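Trisora Audio Guide Set for Museums and City Walks

Item group: visitor guides, rental and sale
Made by: Todent, Illasberg

Trisora is a small audio guide for visitors of museums, castles and old town centres. The visitor wears it on a neck strap, presses the number of the stop and listens with one ear, so the other ear stays free for the children or the traffic. We made the first version for the town museum in Illasberg, and many of the things on this page come from what the guides there told us.

The set is meant for houses which receive groups as well as single guests. One case holds 24 players, and all of them charge in the case during the night. A full charge is enough for a whole opening day. If a player comes back empty in the afternoon, half an hour in the case will normally bring it to closing time.

What the visitor hears

Each player can store up to 484 stops in total, divided between the languages you choose. A museum with 98 stops can therefore offer four languages and still have room for a temporary exhibition. Most of our customers do not need so many. For a walk of two hours through an old town we recommend fewer stops and longer pauses, as people also wish to look in the shop windows and drink a coffee.

The recordings can be your own, or we can make them for you in the studio of our partner Cozma. In this case please send us the texts already corrected. A spoken text should be shorter than a printed one - about 5 minutes is too long for one painting, even for a very good painting.

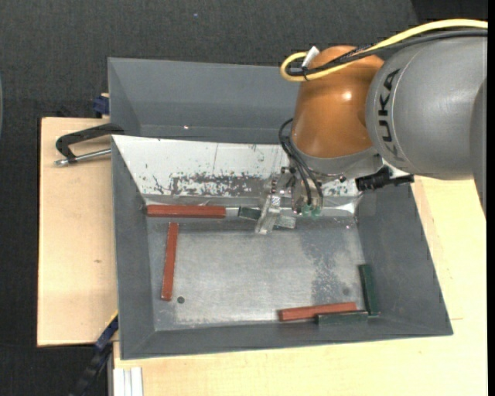
KUKA robot arm with its gripper lowered into a grey metal bin.

Using the player

There are twelve number keys, two keys for the volume and one green key to start. The keys are raised, so they can be found with the finger in a dark room. The screen shows only the number of the stop and the language. We tried a version with pictures of the rooms, but the visitors looked at the screen and walked past the real thing, and we took the pictures out again.

For guests with hearing aids there is a neck loop, which is ordered separately. The stops for children have their own numbers and begin with 7.

Cleaning and care

Wipe the player with a soft cloth after each guest. Please do not use spray directly on the keys. The ear part can be removed and washed by hand in warm water. The straps may go in the washing machine in a closed bag.

In the box

Charging case with lid
Players with neck straps
Cable for the wall socket
Cable for loading new recordings
Spare ear parts
Printed instructions in English, French and German

Rental or purchase

The set can be bought, or rented by the month. Rental is often chosen by houses which open only in the season, or which want extra players for the Christmas market in December. The rental price includes repair, but not lost players. For orders which should arrive before the spring season, we ask for your message by 23rd January.

A test case with two players can be sent to you for a fortnight. You pay only the return postage. It contains a short walk through Illasberg, with the bridge, the salt house and the church tower, so that you can judge the sound and the pace.

Questions about languages, texts and delivery are answered by Tâm Hà in our visitor guide office. Please write the name of your museum or town and the number of players you would need on a busy day.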